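Equipment Review: Winska Two-Arm Tabletop Kit, Textile Handling
Reviewed for the Declercq Workshop by Bart Van Damme. Bench testing by Peninah Makori.

Purpose of this review

The Winska kit is sold to schools, small laboratories and repair shops that wish to automate light work with clothing and household cloth. It consists of two arms with pinching grippers, a power supply and the Cestano control software. The version reviewed was purchased from the distributor Illard for 1,983 euros, without discount, and was in use at the Declercq Workshop from November onward. The review was extended after a fault in the grip release, and that fault takes up the greater part of what follows.

Assembly and documentation

The arms arrive partly assembled. The printed manual is clear on the mounting of the base plates and the order in which the joints are connected. It is less satisfactory on cable routing. The two drawings provided show the arms in a raised position only, and the slack needed at full reach must be found by trial. Reviewers should expect to reroute the cables at least once.

Calibration is carried out from the Cestano main screen and is straightforward. The software stores separate settings for each arm, and these survived every restart during the test period.

Performance in normal use

The assigned task was to lift a garment by its two ends, draw it wide, lay it down and fold it. On a cotton T-shirt the kit performed acceptably. Movements were smooth at the lower speed settings and the two arms kept good time with each other. Folds were often uneven at the hem, and the arms had more difficulty with a shirt that had been dropped in a heap than with one laid out beforehand. Thicker fabric was gripped more reliably than thin.

Noise is modest. The kit can be run in a room where others are working.

The fault

After roughly 400 cycles, the left arm failed to release. The command was sent, the Cestano screen reported the gripper as open, and the gripper remained closed on the fabric. The right arm released correctly and both arms began the return movement. The shirt was dragged across the table by one end until the operator cut the power. The garment was torn at the sleeve seam. There was no injury.

Two points deserve attention. The first is that the software reported the commanded position of the gripper, and made no check against its measured position. An operator watching the screen would have had no warning. The second is that the kit has no stop button of its own. Power had to be cut at the socket, and when power is removed the arms go slack and drop. A hand placed under an arm at that moment could be struck or pinched.

The fault occurred a second time some days later, again on the left arm. On examination Ms. Makori found that the clamping screw on the finger drive had worked loose, which allowed the drive to turn without moving the finger. The manual gives a service interval of 1,000 cycles for this screw. In our judgment that interval is too long for fabric work, where loose threads and lint collect at the drive.

Illard replied to our report promptly and supplied a replacement screw with thread-locking compound. It has not yet stated whether the position check will be added to the software - a matter we regard as more serious than the screw.

The work at hand

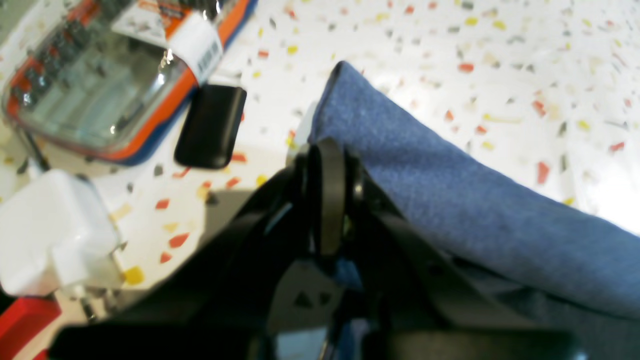
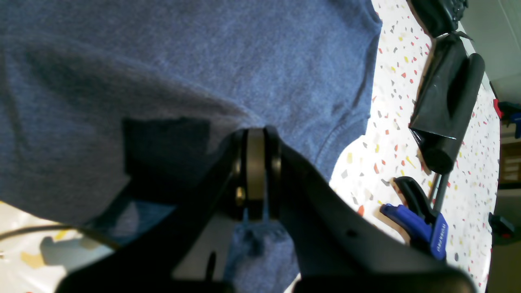
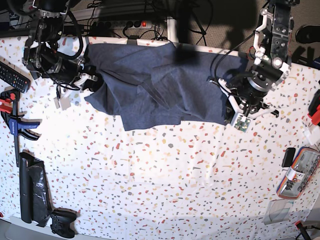
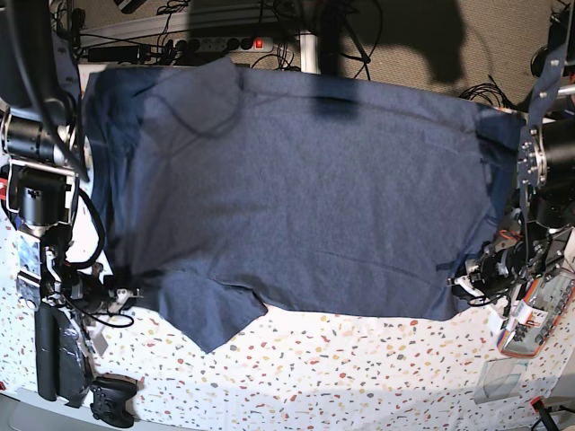 Recommendations to users

1. Inspect and tighten the finger drive screws on both arms before each working day. Remove any thread or lint found there.

2. Fit an external stop switch within reach of the operator, and keep hands out from under the arms when it is used.

3. Do not rely on the gripper status shown in Cestano. Confirm release by eye before allowing the return movement.

4. Run at the lowest speed setting when a new type of fabric is introduced.

Rating

2 out of 5. The rating will be reconsidered if the software is corrected. Until then the kit should be used only under constant supervision, and it is not suitable for use by pupils working alone.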